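2021-10-05 - notebook, hand-held grippers, Zomuven kit

Second full day with the Zomuven kit and I still like it a lot. Afia Dankwa wants a yes or no on it before the Skarkeo trial gets planned, so I am writing down more than I normally would.

What's in the kit: 2 hand-held grippers, blue textured pads already fitted, a charging brick, a bag of spare screws, and a license for their recording software (Addo). Setup was quick. Pairing both grippers went through first try, which I can't say for the loaner set we had in September. I did have to restart Addo once when it lost the right hand, but it came back with the session intact and all I had to redo was the last take.

Task for this round is tidying a low table in a child's bedroom. Mixed small stuff on a cloth, wastebasket next to it. I like this task because the objects have so little in common. Boxes are easy. Yarn is horrible. The cloth itself wants to come along with anything you pinch too low.
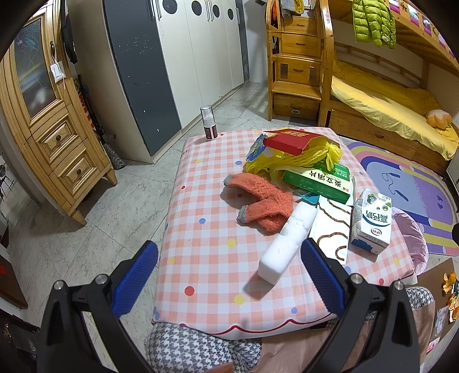
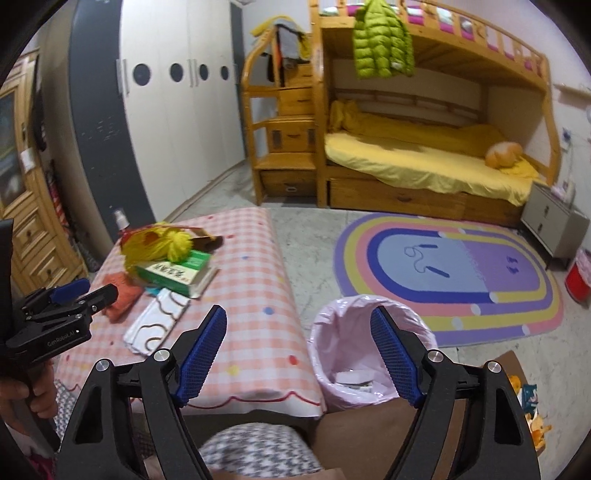 Notes on the pads. The fine grid really does help with card and paper - I can pick up a thin box by its edge with hardly any squeeze. Soft things are more of a learned skill. With yarn I do best coming in wide and closing late, otherwise one strand catches and the rest stays behind. Sponge: fine from any side. Bottles: take them by the body, low, never by the pump.

Two hands is so much better than one!! I was skeptical about paying for the pair but I've changed my mind completely. One gripper steadies the cloth or the basket liner and the other does the work, and the motions come out looking like something a person would do at home. Afia tried it for half an hour and said the same before I had told her my opinion.

Things I'd like fixed:
- The trigger spring is stiff. By the end of a long block my left hand was sore and I was getting sloppy on the releases. Celtent sell a softer spring that might fit, need to check the diameter.
- Addo names the takes by time only. I want to type in a task word before I start. Right now I'm keeping a paper list like it's the old days.
- Quick-start card shows the pads being swapped but doesn't say how tight the screws should go. I went to snug and stopped.

Count so far is 536 takes against the 500 we promised, so we are over already and I haven't thrown out the bad ones yet. Expect to lose a few where I started moving before the beep. My own fault, the beep is loud enough.

My vote is to buy. I'd take a second pair too if the budget allows, mostly so one can charge while the other is out.

To do: write to Zomuven about the spring and the take names. Order spare pads. Copy the takes to the shared drive tonight and tell Afia when it's done. Bring the long screwdriver next time, the short one is miserable on the inner screws.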